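Two arms, one table: the Skandel method gets its first write-up
Nov 17, 2018

I finally got my hands on the Skandel write-up this week, and I've read it twice now (once on the train, once with a pencil). If you follow this page you'll remember I've been grumbling since May that the folks at Miltenance kept promising results and kept sending out posters. Well, the report is out, it's 30 pages long, and I like it a lot more than I expected to!

The short version goes like this. Skandel is a way of teaching a robot a sorting job from a small number of human-guided runs, and then letting it fill in the gaps with practice. A person drives the arms through the job, the system keeps the joint positions and the pictures, and a learning program works out which move goes with which view of the table. Plenty of labs do some flavor of this. What the Miltenance team changed is how the runs get cut up before the program ever sees them. They don't feed in one long recording from start to finish. They chop each run at the moments when a gripper opens or closes, and they train on the pieces.

It sounds like such a small thing, and I said so out loud on the train, which got me a look. But think about what happens when a long recording goes a bit wrong in the middle. The program learns the wobble along with everything else, and then every step after it starts from a slightly bad spot. With the chopped-up version, one ugly reach is just one ugly piece, and you can toss it and keep the rest of the run.

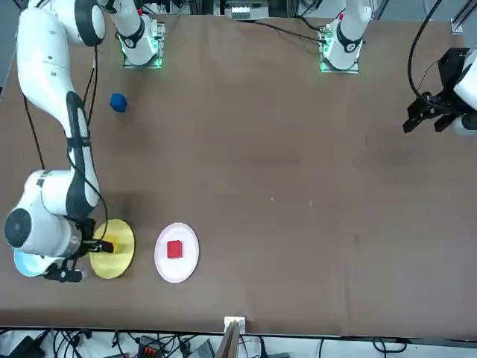 The test job is matching colored cubes to colored plates, and I know, I know, cubes again. I used to roll my eyes at cubes. The report makes a fair case for them, though: everybody can tell at a glance whether the job is done, the parts cost next to nothing, and you can set the table up again in seconds. When you want to compare two ways of training, you don't want to spend your afternoon arguing over whether a towel counts as folded.

So, the numbers. The full Skandel set is 400 guided runs, and the part that made me sit up is what happened when they cut it down. They tried the method again with only 30 runs, picked at random, and trained it 7 separate times from scratch to see whether the result was luck. In every one of those, the chopped-up version finished more tables than the long-recording version trained on the same 30 runs. With the full 400 the two came out close together. That's the bit I'd underline (I did underline it). If you have mountains of recordings, the trick buys you very little. If you're a small shop with one table and a couple of free afternoons, it could matter a great deal.

I called the Olovari workshop to ask whether they'd give it a try, as they lent the team some help with the software early on. They're already doing it, on a bench job of their own that they wouldn't describe to me. They did say the cutting step is annoying to set up. You need a clean signal for when the gripper is really closed on something, and cheap grippers give you a jumpy one. The report admits this too, in a section on failures that's longer than I'm used to seeing — bless them for that. It lists 13 kinds of failure and says how each one was scored. My favorite is the arm that lets go of a cube and then keeps hold of the idea, going back to the same plate again and again with nothing in its fingers.
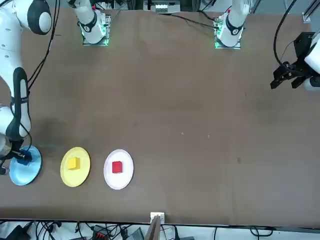

One thing I'd push back on. The authors keep calling this a two-arm method, and a good share of their results come from runs where one arm could have done the whole job if it had the reach. I'd love to see something that needs both arms at once, say holding a box steady while the other side fills it. The report puts that under future work, along with changing the lighting and moving the plates to places the system never saw in training. Those are the tests I'll be waiting for. A table that always looks the same is a pretty kind table.

I also wish they'd said more about the people doing the driving. We get one paragraph on it. How long did somebody practice before their runs counted? Were the smooth drivers' pieces better to learn from than the jerky ones? When I've tried guiding a pair of arms myself, my first hour was a disgrace, and I'd hate to think of a program studying it.

The team is giving a talk on the work at Skov next, and they tell me the cutting code will go out after that, along with the set of 30 runs so that other people can try the small version for themselves. The full 400 will take longer because the files are huge and they haven't settled on where to keep them. I've asked for a seat near the front, and I'll post my notes from the talk in the usual spot. If you've got questions you want me to bring along, send them over before then — short ones, please, my pencil is already worn down.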